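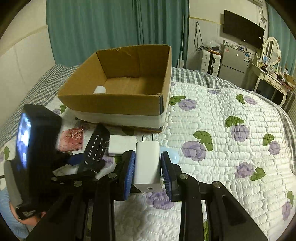 Bedroom Clutter Sorting Set: README

Scope

Working notes and label definitions for small household items that collect on beds and get sorted into boxes. The set covers bedrooms only. Kitchens and entryways are in the Ditstead set and use a different label list. Maintained by Ladan Karimi and Rezaul Amarasinghe.

Contents

items.csv — one row per item, 300 rows
rooms.csv — one row per room, 18 rows
labels.txt — allowed values for the class and destination columns
notes/ — free-text remarks by sorter, unedited

Fields in items.csv

item_id: integer, unique across the set
room_id: key into rooms.csv
class: see below
surface: bedspread, pillow, box, floor, other
destination: keep out, box, drawer, discard, undecided
remark: optional, 500 characters maximum

Item classes

power: USB power adapters, chargers, plugs. A cable still attached to an adapter is part of the adapter row. A separate cable gets its own row.
remote: TV remote controls and any other handheld remote. Batteries are not recorded.
paper: cards, booklets, leaflets, envelopes. Patterned or decorated cards go under paper even when the sorter cannot tell a card from a booklet.
container: boxes and bottles small enough to lift with one hand. Use the outer box only; contents get separate rows if visible from above.
soft: bags, balloons, cloth items. Translucent items that could be either a bag or a balloon are labeled soft with "unclear" in the remark.
other: anything left over. A color and a size are required in the remark.

Surfaces

A quilted bedspread counts as bedspread whatever its print. Bolsters count as pillow. When boxes are stacked, the surface for an item inside the top one is box, and the stack is described once in rooms.csv under storage. Torn flaps are worth a remark only if the box can no longer be closed.

Wall-mounted televisions, curtains, headboards and brooms or mops are room fixtures. They go in rooms.csv and never in items.csv.

Sorting rules

1. Power adapters are sorted first and by themselves. Prongs snag on quilting.
2. Remotes stay out if the room has a television. Destination is keep out.
3. Paper goes in a drawer unless the sorter marks it discard.
4. Closed boxes are not opened. Label the outside.
5. Undecided is a valid final value — do not guess to clear it.

Known problems

Vichien Wannasri used "case" for container in 3 rooms. The values were corrected but the remarks still say case.
The destination column was added late. Blank cells in the early rooms mean not asked and should not be read as undecided.
White boxes on light bedding were missed often on the first pass. Ignacio Lozano rechecked the rooms with printed bedspreads; plain ones have not been rechecked.

Changes

December: soft split from other. Storage column added to rooms.csv.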